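Danent must give the court its internal letters about the Dustell token

The case between the financial regulator of Brovgate and the payments company Danent has received a new turn. The court has decided that the company must hand over its internal letters about the sale of the Dustell token. Danent has 20 days to do this.

The regulator says that Dustell was sold to the public as an investment and that the sale needed a permit. Danent does not agree. According to the company, the token is only a means of payment inside its own network, and buyers were informed of this before the sale started.

The dispute is now about 24 letters between Danent and the exchange Mustonen, which was the first to list the token. The lawyers of the company asked the court to keep these letters closed, as they contain legal advice. The judge accepted this argument for 13 of them only in part: the names of clients may be covered, but the rest of the text must be readable.

Mustonen is not a party in the case. The exchange stopped trading in Dustell for clients from Brovgate in August and has not said when the trading can start again. Holders can still move their tokens to a private wallet, but the fee for this has been raised.

What does the decision mean for the holders? For the moment, not very much. The court has not yet said whether the token is a security, and this question will be treated at a separate hearing. If the regulator wins, Danent can be ordered to return the money to those who bought directly from the company. Persons who bought on an exchange would have to make their own claim.

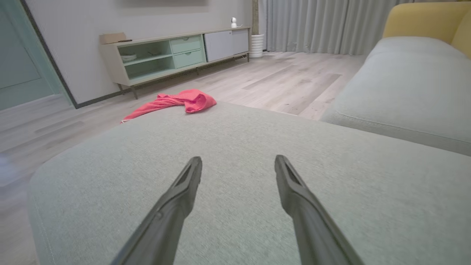 A pale grey-green sofa with a long seat cushion.

The price of Dustell fell in the first hour after the decision and came back to its earlier level by the evening. Danent wrote in a short statement that it is studying the text and may appeal. The regulator did not wish to comment.

200 shares | Leave a comment

Contact | Copyright, all rights reserved | Back to top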